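Sat 5 April

Fruit plate day! I went a little overboard again (lemons, tangerines, and a big dark red apple that wouldn't fit on the plate with everybody else). 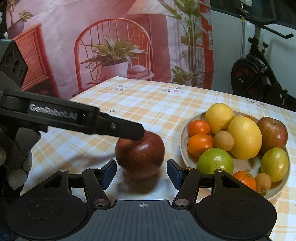
Zosia says apples and lemons shouldn't share a plate at all, and that hers go in the fridge the minute she gets home. I tried that for two weeks in August and forgot I owned any fruit – so mine stays on the table, and the red one is going into a crumble tonight.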